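Search this site
Go

Machines and Everyday Work
Handout 5: Can a machine do the chores yet?
January 2024

This handout goes with the second half of the lecture. Read it before the lab and bring it with you. The task we will use all through is filling a weekly pill organizer from a bottle of softgels. It is a household chore, it takes a person a few minutes, and it contains most of what makes home work hard for a machine.

1. What the job is made of

Written out as steps, the chore looks short. Find the bottle. Hold it. Take off the cap. Get the right number of capsules out. Open the lid for the right day, put them in, close the lid. Put the cap back on.

A person does not notice half of these. Holding the bottle while turning the cap takes two hands that push against each other by the right amount. Getting capsules out of a wide neck can be done by tipping or by reaching in, and both go wrong in their own way. Tipping gives too many. Reaching in needs fingers thinner than the opening.

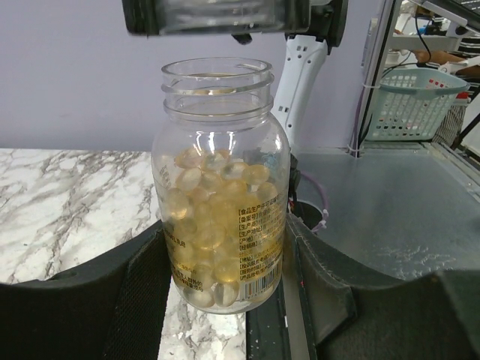

Clear plastic is a known problem. Depth cameras work by sending out light or by matching points between two views, and a transparent wall gives them little to match. Reflections make it worse, because they move when the camera moves. A system may locate the capsules well and still be wrong about where the wall of the jar is. Putting the camera at the wrist helps with distance but brings a new difficulty – the closer the hand gets, the more of the view the hand itself takes up.

Softgels are also slippery, a little soft, and inclined to stick to each other. A grip that is safe for the bottle may be far too strong for one capsule.

2. What the numbers say

The Stodia exercise set, which you will use in the lab, holds 3,863 recorded attempts at small table chores. Of these, 1,370 involve a container with a lid. The attempts are sorted by task and by stage reached, so you can look up where each one stopped.

When you read results of this kind, ask what counts as a success. A run that ends with two capsules in the right compartment and a third on the table can be scored either way. Ask also whether the objects were moved between runs. A program that has seen over 1,000 runs with the bottle in one spot has learned that spot.

3. Small lids and crowded tables 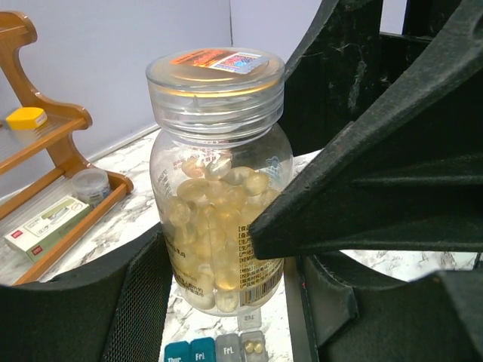
Shop-floor machines avoid most of this by design. Parts arrive in a tray, facing the same way, with nothing else in reach. On the Adska packing line discussed in August, the fixture did a large share of the work and the arm did very little. Homes have no fixtures. The next object is close by, the box leans on the shelf, and the organizer slides when pushed.

Day lids deserve a note of their own. The tab is a few millimeters deep and the hinge springs back. Opening a lid with one hand while the organizer stays put is harder than it sounds, and reading the day printed on it is a separate problem from opening it.

4. Where things stand

Parts of this chore can be done now, in a prepared space, at a slow pace, with a person watching. The whole chore, in any kitchen, with any bottle, can't be counted on. For medicine the bar is higher than for folding towels – a wrong count matters, and a machine has to be able to tell that it has made one.

For the lab

Do the chore yourself with one hand, wearing a thick glove. Write down each step where you had to stop and try again. Then pick 2 of those steps and say what a machine would need to sense in order to get past them. One page, typed.

Related handouts
Handout 3: Grippers, soft and hard
Handout 4: The Broresus dishwasher trial
Handout 6: Sorting laundry
Reading list: Gautam workshop papers

Contact the course office | Copyright 2024 | Back to top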